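Melnychuk: datos de chapuzas de taller con un brazo robot

Versión del 2018-07-14

Hola. Si has llegado hasta este README, seguramente te has hecho la misma pregunta que yo: ¿puede una máquina hacer ya las chapuzas que hacemos cualquiera de nosotros en el banco del taller? Cambiar un disco duro, soltar un conector, sacar una fuente de alimentación... Mi respuesta corta es que a ratos. La larga son los 3776 episodios que hay en este repositorio, y ya te aviso de que bastantes acaban mal (los he dejado dentro a propósito, luego te cuento).

Me llamo Arnel Dagdag y me dedico a reparar ordenadores de sobremesa. Lo de los robots empezó como un entretenimiento de fin de semana y se me fue un poco de las manos.

Qué hay dentro

La carpeta urkcombe tiene el desmontaje de torres: discos, fuentes, tapas laterales. Es la parte grande, unos 2000 episodios. La carpeta distora junta todo lo demás, o sea, ordenar tornillos en cajitas, enrollar cables, pasar un trapo por la mesa y recoger herramientas. Cada episodio trae las imágenes de la muñeca, las posiciones de las articulaciones y un archivo de texto con lo que se intentaba hacer y cómo acabó.

Las torres son mi parte favorita y también la que más me ha hecho sufrir. Una persona mete la mano, palpa la pestaña, aprieta y tira casi sin mirar. El brazo tiene que encontrar hueco entre chapa y plástico, con los dedos ocupando media vista, y apretar sin llevarse por delante un cable. ¡Y cada fabricante pone la pestaña donde le da la gana!

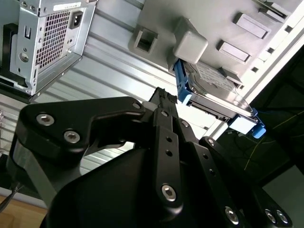

Pinza bajo un disco de 3,5 pulgadas en su bandeja azul; arriba a la izquierda, la fuente de alimentación. Carpeta urkcombe.

Con las bandejas de plástico de colores la cosa mejora bastante, la verdad. El color ayuda a localizarlas y la pestaña suele sobresalir lo suficiente para engancharla. Con los discos atornillados directamente al chasis no he conseguido nada presentable, así que los he apartado en una subcarpeta que se llama pendientes. Son 161 episodios y no los usaría para entrenar, pero igual a alguien le sirven para ver dónde se atasca la cosa.

Cómo está etiquetado

El campo resultado puede valer "bien", "mal" o "a medias". Uso "a medias" cuando el brazo hizo lo difícil y luego tuve que rematar yo, por ejemplo terminar de sacar una bandeja que ya estaba suelta. Si necesitas solo dos clases, junta "a medias" con "mal", es lo que hago yo. Todas las etiquetas las he puesto a mano, normalmente de noche, y alguna errata habrá. Si encuentras una, abre una incidencia y la corrijo.

Cosas que conviene saber

Los reflejos del metal dan guerra. Si tu modelo tira mucho de profundidad, mira primero los episodios con chapa acanalada. Tampoco hay mediciones de fuerza, porque el sensor que compré a Plernness me daba lecturas rarísimas y preferí no publicarlas.

Y nada de sacar conclusiones sobre casas enteras, por favor. Un taller pequeño con buena luz se parece poco a una cocina después de cenar. Enrollar un cable le sigue costando al brazo muchísimo más que a mi sobrino.

Próxima versión

Quiero tenerla en septiembre, con memorias y ventiladores, y con los nombres de archivo sin tildes (perdón a los que usáis Windows). Puedes usar los datos para lo que quieras citando el repositorio. Si montas algo con ellos, escríbeme, ¡me encanta verlo!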